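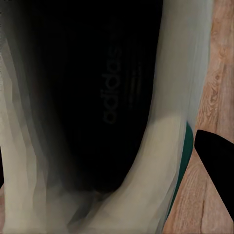
Simulated view: sheer pale fabric around a black item marked "adidas," with a gripper finger at lower right.

Call for Participants: Trendel Open Demonstration of Robot Handling

Geltance invites members of the public, students, and people working in warehousing, retail, repair, and textile care to take part in the Trendel open demonstration, to be held in May at the Balogh Building, Room 455. The visit lasts one morning or one afternoon. Participants will watch handling work in simulation and on a physical arm, complete a short set of rating tasks, and join a group discussion with project staff.

Trendel is a research project on the handling of everyday goods, in particular shoes, clothing, and loose cloth. Work is carried out first in simulation and then on equipment in the laboratory. The project has recorded 3,447 simulated trials to date, and a selection from this collection will be used in the rating tasks. Places are limited to 235 across all sessions.

Who may apply

Applicants must be 18 or older on the day of their session. No background in engineering or programming is required. We particularly welcome applications from people who handle shoes or garments as part of their paid work, including sorters, packers, store staff, tailors, and laundry workers. A number of places in each session will be held for this group until the closing date.

Applicants should be able to follow spoken and written instructions in English and to view a computer display for up to 20 minutes at a time. Current employees of Geltance and members of their households are not eligible. Persons who took part in an earlier Trendel rating study may attend the demonstration, but they will not be assigned rating tasks and will not receive the participant payment.

What the visit includes

Morning sessions begin at 9:00 a.m. and afternoon sessions at 1:30 p.m. Each session runs for 2 hours, including a short break.

Sessions open with a welcome, a safety briefing, and the signing of consent forms. Staff will then present the simulation work on a large display. Visitors will see footage from several viewpoints, including close views in which the fingers of the gripper enter from the sides and the goods are seen from a short distance. Staff will stop the footage at set points and ask the group what they would do next if they were handling the item by hand. Answers are written down and form part of the study record.

The rating tasks follow. Each participant works alone at a desk and reviews a series of short clips and single views. For each one, the participant is asked to judge whether the item could be picked up from its present position, where a person would take hold of it, and how confident they are in that judgment.
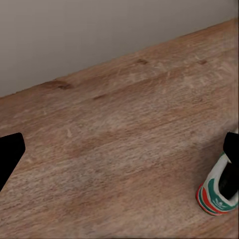
Views of this type are rated on a printed form with room for written remarks. Participants may mark the point at which they would grip a shoe, for example at the opening, the heel, or the sole, and may state that the gripper should move before any attempt is made. Remarks from people with practical experience are of great value to the project, and we ask that they be as plain and specific as possible. A note such as "I would turn it over first" is sufficient.

After the break, the group moves to the viewing area for the physical demonstration. The arm is operated by trained staff behind a clear safety screen, and visitors remain on the public side of the screen at all times. Shoes and pieces of cloth will be handled during this part of the visit. The program may change at short notice, and unsuccessful attempts will be shown along with successful ones. Questions may be put to staff throughout.

The session closes with a group discussion. Notes will be taken, but no audio or video recording will be made.

Payment and expenses

Participants who complete the rating tasks will receive a gift card at the end of the session. Local bus and train fares will be repaid on presentation of a ticket or receipt. Parking at the Balogh Building is free for the length of the visit; please enter your license plate number on the application form. Geltance cannot cover hotel costs or lost wages.

Use of information

Ratings and written remarks are stored under a participant number. Names and contact details are kept separately and are deleted once payments have been made. Participants may withdraw at any point during the session without giving a reason. Requests to remove ratings after the visit will be accepted until the end of the month following the session.

Results will be reported in summary form only. A short report will be sent to all participants who ask for one on the consent form.

Access and conduct

Room 455 is reached by elevator from the main lobby, and accessible restrooms are located on the same floor. Large-print forms are available. Applicants who need a sign language interpreter, a seat close to the display, or other arrangements should say so on the application form so that these can be in place before the visit. Service animals are welcome.

Food and open drinks are not permitted in the viewing area. Photography is allowed during the physical demonstration but not during the rating tasks. Visitors are asked to wear closed shoes and to leave large bags at the reception desk.

How to apply

Application forms are available at the Geltance reception desk and on the Trendel project page. Please list a first and second choice of session, state whether you handle shoes or garments in your work, and give a telephone number at which you can be reached during the day. Group applications from employers and training programs are accepted for parties of up to eight; each member of the party must complete a separate consent form on arrival.

Places outside the held group are assigned in the order in which complete applications are received. Successful applicants will be sent a confirmation with directions and a copy of the consent form to read in advance. Those who cannot be offered a place will be added to a waiting list and contacted if a cancellation occurs.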